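Progress report to the Valelex Fund
Project: Kitchen and shop-floor chores by machine
Prepared by: Kaja Vasiliauskas, project lead, Wimard
Date: 4/6/21

1. Where we are

The grant asks us one question: which everyday chores can a two-armed machine do well enough today that a care home or a small shop could sensibly pay for it? The report covers the second stage of the work. The first stage was mostly setup and was covered in our October report.

The short answer at this stage is that a few chores are close, most are not, and the ones that are close are slow. We are on budget and slightly behind on schedule. The delay is in the shop-floor trials, which are explained in section 4.

2. What was done this period

We finished the chore list with our two partner sites. Plakitz, the grocery, gave us the shop-floor tasks: facing up shelves, moving stock from crates to shelves, and wiping down the counter. The Ozoliņš residence gave us the kitchen tasks: breakfast preparation, clearing trays and sorting cutlery. Staff at both sites ranked the chores by how much they would like to be rid of them. Wiping came first at both. Breakfast spreads came second at the residence, which surprised us until the kitchen staff pointed out how many slices they do before the first residents are down.

We recorded 3000 guided runs, in which an operator moves the arms and the machine keeps a record of the motion. Of these, 2000 are kitchen tasks and the rest are shelf tasks. After that we let the machine try the chores by itself and scored 332 unguided attempts. Scoring is done by a person who was not operating, using the sheet attached to the October report. A run passes only if a staff member would accept the result without touching it up.

We also replaced the gripper pads once and rewrote the stop procedure. The old procedure required the operator to walk to the far side of the bench, and the safety reviewer did not like it. Neither did we.

3. Kitchen tasks

Sorting cutlery is the most reliable task we have. Forks and knives go in the right slots nearly every time when they are spread out. When they are piled up the machine often picks two at once and does not notice. The residence's cutlery comes out of the washer piled up, so this has to be solved before the result means much to them.

Clearing trays works if the cups are empty. The machine has no good way yet to tell that a cup is half full, and it tips it on the way to the trolley. We have stopped running this one with liquids until the arm speed can be limited separately for cups.

Breakfast spreads are the hardest of the three and have taken most of our time. The chore breaks into steps that seem simple to a person: pick up the spoon, get some jam out of the jar, carry it to the bread, spread it and put the spoon down somewhere sensible. Picking up the spoon is fairly dependable if the handle is within easy reach. Getting jam out is less so. The angle of the spoon has to change as it goes into the jar, and if the grip is a little off, the spoon turns in the fingers and the bowl hits the rim.

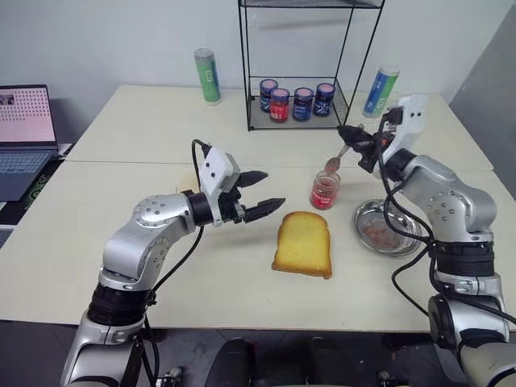
Jam task: one arm holds the spoon at the open jar, the other gripper is open beside the bread.

Spreading is where most attempts fail. Soft bread tears or slides, and the second arm has to steady it without squashing it. The grippers were made for firm objects and we are asking a lot of them. A cook at the residence watched a set of attempts and said she would not serve most of them, although she did allow that they were better than her nephew's. We scored them as fails.

Spoon scooping from a nearly empty jar has not been tried and is not planned for this stage.

4. Shop-floor tasks

Shelf facing started late. Plakitz was refitting its dry goods aisle and could not give us a quiet bay, so we worked with a short run of shelving in our own room. Boxes and cans of regular shape are moved forward without much trouble. Bags are not. They slump, and the machine has a poor idea of where the front of a bag is.

Moving stock from crates works for the top layer. Once the crate is half empty the arms have trouble reaching past the sides, and an operator has to step in. The store manager told us that a helper which does the top half of a crate is no help, as a person still has to come over for the rest. We agree, and have changed the scoring so that a crate counts only when it is finished.

Counter wiping was tried at our bench. The arm covers the whole surface but it does not press evenly, and dried-on spots stay where they are. It also has no way of checking its own work. We think this can be improved with a change to the wrist settings and a better cloth holder, and it remains the task both sites want most.

5. Time and labour

Neither site would save staff time with the system as it stands. Someone has to lay things out, watch, and reset after a failure. In the spread task the resetting takes longer than doing the job by hand. We had hoped to report a figure for minutes saved at this point, but any figure would be a negative one and would depend heavily on who was doing the resetting. We would prefer to report it once the runs are steadier.

Staff at both sites have been patient and mostly curious. The main worry raised at the residence was noise in the early morning. At Plakitz it was customers stopping to watch and blocking the aisle.

6. Spending

Equipment spending is complete apart from the cloth holder and a spare set of gripper pads. Operator hours ran higher than planned on the kitchen side and lower on the shop side, and the two balance out. We are not asking for additional money. We do ask permission to move the unspent site travel allowance to operator hours – the amount is in the attached budget sheet.

7. Next period

Piled cutlery comes first, followed by wiping with the new cloth holder. Spreading will continue with softer pads and a toasted slice as well as a fresh one, so we can see how much of the trouble is the bread. Shelf facing will move to the store when the refit is done, and Plakitz has offered a bay near the back for it. Tray clearing with liquids stays on hold.

We would also like the Fund's view on whether to keep crate unloading in the project. It needs a longer reach than our arms have, and our preference is to drop it and put the hours into wiping. A reply before the next site meeting would let us tell Plakitz in person.

Kaja Vasiliauskas
Wimard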